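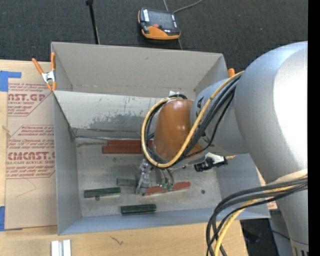
Keltden Sorting Room, October 2018

Welcome to the sorting room page, which has been promised to families and former coworkers for longer than I care to admit. If you worked at Keltden before this year you'll remember the room as the one with the long bench, the radio and the stools that never matched (they still don't). Parts came in mixed, people picked them apart by hand, and the trays went across the hall to packing. A good share of that picking is now being handed over to an arm, a bit at a time, and so many of you have asked what that means for the folks on the bench that I thought I'd better write it all out properly, with a look at the work itself.

The practice bin
Red and green blocks on the floor of the gray bin, with the arm reaching in over them and its yellow cable looped around the wrist. Blocks are what every new picking routine starts with at our place, long before a real part goes anywhere near the bin. They can be dropped or pinched badly and we only have to pick them up again!

The handheld controller
The one with the red button, on the dark carpet behind the bin. Everyone on the bench has learned to use it, including two people who told me in the spring that they would retire first. Oskari Kauppinen ran the training over three lunch hours and let each person drive the arm as slowly as they pleased, and I think that did more good than the binder did.

The clamps
Orange handles, gripping the edge of the bin. I-hsuan Hung brought up clamps at the very first meeting, having spent years on the bench chasing trays that wandered. She now sets up the bins for the whole room, and she has opinions about where they go, and the rest of us have learned to ask before moving one.

What a shift looks like now

The bench used to sort 1,206 parts on an ordinary day, all by hand, and the end of the shift was mostly people rubbing their wrists. These days the room gets through 1,902, and the hands do the part that needs looking and deciding: the bent ones, the ones with a burr, the ones that came from Zotdale in the wrong carton again. Wekesa Ndung'u told me he goes home less sore and more tired in the head, and that he hasn't made up his mind yet whether it's a fair trade. I've put that in because he asked me to, and because a couple of others nodded when he said it.

It is quieter, too, and not everybody likes that. You used to be able to talk across the bench all morning. With the arm in the middle of things people sit farther apart, so we moved the coffee table in closer and lengthened the morning break by ten minutes. Mathias Hubmann still brings the poppy seed cake when he's on early shift, so some things are just as you left them.

No one has lost a job over it so far. Four people changed what they do, one of them went over to packing by choice, and the pay for the setup work was raised after a long (and at times rather loud) talk in the front office. The agreement covers the sorting room only. Packing will have its own talk before anything is moved in there, and that was put in writing.

Still to come

The Vatisari order starts in November, with 400 trays to begin with, and those will be sorted the old way until the arm has been tried on the smaller parts. Nektarios Michailidis is keeping the list of what goes wrong, which hangs by the door with a pencil on a string, and anyone may write on it, visitors included.

If you'd like to come by and see the room for yourself, let the front desk know a day ahead and wear closed shoes. Former bench people get coffee, and cake if Mathias is in.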